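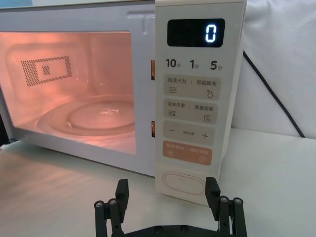
Search the gallery Type a word and press enter Go

The Laltness Kitchen Gallery: Small Lights

Welcome in! These are our November pictures, and the theme this time was small lights in kitchens — oven lamps, fridge bulbs, the digits on a display, whatever glows when you're standing there in your socks waiting for something to heat up. We got 382 photos in all, which is more than we've ever had for a theme, and I looked at every single one of them with a big mug of tea and a very silly grin.

I kept the page to my favorites so it loads on a phone. Captions are mostly from the people who took the pictures, with a bit of me thrown in where I couldn't help myself. Titles are theirs too.

Zero

A microwave with the lamp on and a single blue-white 0 on the display. I love how the light turns the inside of the oven peach and salmon, with the glass turntable picking up a few bright spots along its rim. The quick-time labels under the display read 10秒, 1分 and 5分 — ten seconds, one minute, five minutes — and I would wear out the ten seconds one in a week.

Butter Shelf

Lihua Ye's fridge door, late evening. The bulb sits right behind the butter and makes the dish look like a lantern. "I moved the mustard four times," she writes.

Rusmont, Top Floor

The hood light over the stove in the shared kitchen at Rusmont, with the rest of the room dark. Spyros Kourkoulas took this at 5 a.m. before a bakery shift, and you can just make out his coat over the chair.

Rusmont, Top Floor, Again

Same hood, same corner, soup on. Steam does wonderful things to a yellow bulb! I put these side by side on purpose, so go back and forth between them a few times.

Pilot

Three blue flames and one that's a bit orange. Qusai Qudah says the burner has been cleaned since.

Rising

Bread dough in a cold oven with only the lamp for warmth. That's how my grandmother did it too, with a damp towel over the bowl, and the loaf always came out a little sour and exactly right. The towel here has radishes printed on it.

12:00

Matvii Kravchuk's stove clock, which has said 12:00 since the power went out in the spring. He sent 2 pictures of it, one by day and one by night, and I chose night for the green on the spoon rest.

Toast, Looking Down

Straight into the slots, everything orange. He had to stand on a step stool for it — the toaster lives on top of the bread bin at his place, and the bread bin lives on top of something else.

Didenko Street, Window Side

A string of lights around the spice rack, left up from last winter. Paprika gets the best of it. The jar of bay leaves comes out almost black, and the cinnamon sticks throw these long thin shadows up the tile that I keep going back to look at.

Kettle, On

Matvii Moroz has a glass kettle with a blue ring in the base, and he caught it right as the first bubbles were leaving the bottom. It looks like the sea! He says he made so much tea getting this one that the whole house had to help drink it.

Ice Drawer

Freezer light through a bag of peas. Greener than I ever thought peas could be. Lihua again.

Under the Cabinet

The strip light at Fastholm, where a bunch of us cook together every month. The counter there has a long scratch right down the middle from before our time, and under this light it shines like a thread. Flour everywhere, as usual (dumpling night).

Dishwasher, Done

One tiny red dot on the floor. Some of the newer dishwashers shine a light downward while they run, and Qusai's lands on a tile with a chip out of it. I had to make this one bigger before I saw the cat.

Candle, Because the Bulb Went

Dinner for four with one candle stuck in an egg cup. The potatoes look incredible and the green beans have vanished completely.

Jam Test

A saucer held up to the window over the sink to see if the plum jam had set. Daylight, so strictly speaking it doesn't fit the theme, but look at that purple. I let it in.

Night Shift Noodles

Spyros, 2 a.m., phone light bounced off a pot lid. There's a soft egg in there somewhere.

A few notes if you'd like to join in

Any camera is fine. Plenty of this page came from phones, and the grainy ones are often the ones I like best. Turn the flash off, turn off the ceiling light, and give your eyes a minute before you start. If your appliance has a lamp, try coming at the glass from a slight angle and watch what the reflections do as you shift over. Wiping the glass first is optional — I've kept several fingerprints this month and I'm fond of all of them.

Send the picture at its full size, with a title and a caption under 200 characters. Please tell me if you'd like your name left off.

The wall at Fastholm is getting prints as well. We have room for a small row beside the coat hooks, and Kettle, On and Butter Shelf are going up first. If you come by to cook, bring tape, as we are always out of it.

Next theme is lids. Pot lids, jar lids, the lid that fits nothing you own, the plate you've been using as a lid for years. I already have 193 pictures of lids on my own phone, so please send yours before I fill the whole page with mine!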